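**Brown paint in the kitchen – talk me into it or out of it**

**fcocco**

OK so we closed on the house in September and the kitchen is the last room on my list. Every wall in there is builder beige. I want brown. Like real brown, cocoa, the color of a good hot chocolate. My sister says it'll look like the inside of a shoebox and my husband says "whatever you want," so no help there.

Facts: one window, faces north. White cabinets, butcher block counters, floor is a grayish tile I can't afford to change. The wall I'm thinking of is the long one behind the table. I've got sample pots of two colors. One is Irby, which dries kind of reddish, and the other is Nghiêm, which is flatter and a bit colder. I've been staring at them for two weeks and I've stopped being able to see them, if that makes sense??

Has anybody lived with a brown kitchen for longer than a month?

**m_suvarna**

Yes! Four years now. Ours is on three walls and I still love it. It makes white dishes look amazing – even my beat up old mugs look like I bought them on purpose. My tip is to go matte. We did eggshell first and every grease spatter by the stove showed up shiny in the evening. Repainted it in matte that same winter and I wish I'd done it from the start.

Of your two I'd pick the reddish one. North light is blue and it'll eat any warmth you give it.

**Settimio M**

I'm going to be the grump. I had a brown dining room for 37 days, and yes I kept track, because my wife bet me I wouldn't make it to Thanksgiving. It was a good brown too, an expensive one. At noon it looked great and at five o'clock it looked like we were eating in a cigar box. You have ONE window. Get yourself a nice mushroom gray and be happy.

Also matte in a kitchen is asking for trouble. You can't scrub it. You wipe it once with a wet sponge and there's a pale smear forever.

**m_suvarna**

That was true of the old mattes, but the scrubbable ones have been around for years now. I wash mine with dish soap. No smears.

**Settimio M**

Send me a photo of the spot behind your trash can and I'll believe you.

**fcocco**

Ha, please don't fight over my kitchen. Settimio, what kind of bulbs did you have in there? I'm wondering how much of the cigar box thing was lighting. Our fixture right now is one sad ceiling dome but I was planning to put a lamp on the end of the counter and maybe two sconces. 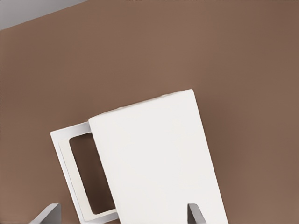
I also forgot to say the ceiling is staying pale. My sister wants me to take the color up over it so it's "cozy" (this is the same sister who said shoebox, so I don't know what she's after). I'm not doing that. I get nervous enough on a ladder as it is.

**Sigrun_B**

Lighting is at least half of it. I do this for a living, mostly rentals and small apartments, and when somebody tells me they hated a dark color they nearly always had one cool white bulb in the middle of the ceiling. Swap for something warm and put it lower down. Lamp on the counter, yes. Sconces, yes. Do that BEFORE you paint and look at your samples again at night.

Other things:

- Paint your samples on big pieces of poster board, not on the wall. The beige around them is messing with your eyes.
- Move the boards around. Stick one next to the cabinets, one down by the floor tile.
- Gray tile and a reddish brown can go a little pink on you. Check that one in the morning.
- Two coats minimum over beige. If there's any old gloss, prime it.

I don't agree with Settimio that one window rules it out. I do agree about the trash can.

**Settimio M**

Thank you. And to answer the question, it was a chandelier with those clear flame-shaped bulbs. So it had plenty of light. Still a cigar box.

**mirko_monti**

Can I ask what it costs you to be wrong here? It's one wall. I did mine with a gallon of leftover stuff from Nololo, the little paint place near me that sells mistints for seven bucks, and when I got sick of it I painted it green. Took an afternoon. My cat walked through the tray and there are still 7 tiny brown prints on the back step that won't come off. Had a great time.

People treat paint like a tattoo.

**m_suvarna**

Mirko is right, and I'm jealous of the seven dollar gallon. I paid 51 for mine.

**fcocco**

51!! OK.

Update, I did the poster board thing. Sigrun you were right about the pink. Irby next to the tile at breakfast was basically a Band-Aid. Up by the cabinets it was gorgeous, though, so now I'm more confused. Nghiêm looked like mud at breakfast and really rich at night with the lamp on. We're mostly in there at night.

**Sigrun_B**

Then you have your answer, I think. Ask the store if they'll mix you Nghiêm at three quarters strength. It'll lift the morning a bit without turning pink.

**Settimio M**

Mushroom gray.

**fcocco**

Going Saturday-ish if my husband can take the kids. Does anyone know if I need to take the outlet covers off or can I just tape around them?

**m_suvarna**

Take them off! Two screws each. Tape the screws to the back of the plate so you don't lose them.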